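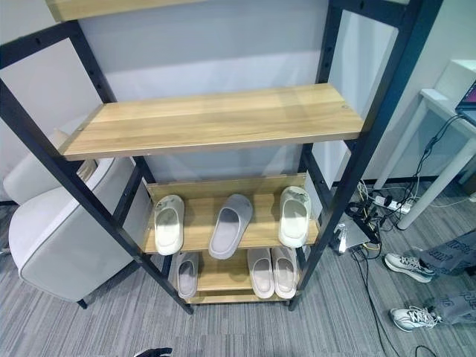 Review: Nutsugah two-finger gripper kit, after a season of picking up shoes

I bought the Nutsugah kit in February to replace the gripper that came with my arm. The arm is a secondhand Storkurell on a wheeled base that I've been putting together in the spare room, and the job I set for it is tidying footwear: take a slide off one shelf, put it on another, keep pairs together. It's a dull task, but slides are awkward for a gripper. They have a thick sole, an open strap and not much to hold on to at the heel, so they show up problems quickly.

What comes in the box

You get the gripper body, two aluminum fingers, a set of rubber pads, a servo, a mounting plate and a bag of screws. There is a printed sheet with the wiring on one side and the assembly steps on the other. The servo cable is too short for anything but a small desktop arm. I had to make an extension before I could mount it at all, and a longer lead should be in the kit at this price.

Assembly

Assembly took an evening. The fingers go on in one orientation only and the sheet doesn't say which. If the jaws close with a gap at the tips, swap them. The mounting plate fit the Storkurell wrist without drilling. Two of the screws supplied for the plate were too long and bottomed out before they were tight, so I used my own.

Gun-woo Kong, who has the same kit on a fixed arm at the shared workshop, had the same trouble with the screws. He also found that the servo horn works loose if you don't use thread lock. I put thread lock on mine from the start and it hasn't moved.

Picking up slides

Grip strength is good. The jaws open wide enough to take a chunky sole from the side, and the rubber pads hold foam well. Gripping by the strap is less reliable. The strap flexes, the slide swings, and on a shelf with a lip at the back the toe can catch on the way out. I now approach from the front, close on the heel end of the sole and lift a little before pulling back.

Shelf height matters more than I expected. The open shelf in the upper part of the rack is easy, and I use it for placing. The bottom one is hard, partly because the wrist has to fold under the shelf above and partly because there's less light down there. Light gray slides in shadow were missed far more often than the cream ones. Raising the exposure on the head camera helped, and so did teaching the detector on more low-shelf examples.

Pairs are the other weak point. When a pair is placed with the soles touching, there is no space for a finger between them and the gripper tends to push both. The kit's fingers are simply too thick for this. Adwoa Laryea printed me a thinner set with a beveled tip, and with those I can separate a pair on most attempts. Nutsugah sells a narrow finger set as an extra. I haven't tried it.

Durability

By my log the gripper has done a little over 1,000 closes. The pads are worn at the corners and I have replaced one side. The servo gets warm after 10 minutes of constant use, and there's no thermal cutoff that I can find, so I built pauses into the script. The gears are still quiet.

Software

The supplied library is small and does what it says. You can set position and speed, and you can read back current, which is useful for telling whether the jaws closed on a sole or on nothing. The readings are noisy. I average three of them before trusting the result. The documentation covers the basic calls and stops there. I sent a question through the support form and got a usable answer from them in 2 days.

Compared with the Zulov

Before buying I borrowed a Zulov gripper from Ohemaa Amoah. It is lighter and the fingers are slimmer, and it would do better on touching pairs. It also slipped on the heavier slides and cost more. For shoes I would still choose the Nutsugah. For small household things, such as pens or remote controls, I'd go with the Zulov.

Good: strong grip, wide opening, fits common wrist plates, current feedback.

Bad: short cable, wrong-length screws, thick fingers, no visible heat protection.

I'd buy it again at the same price, with the narrow fingers added to the order and a servo extension made up before it arrives.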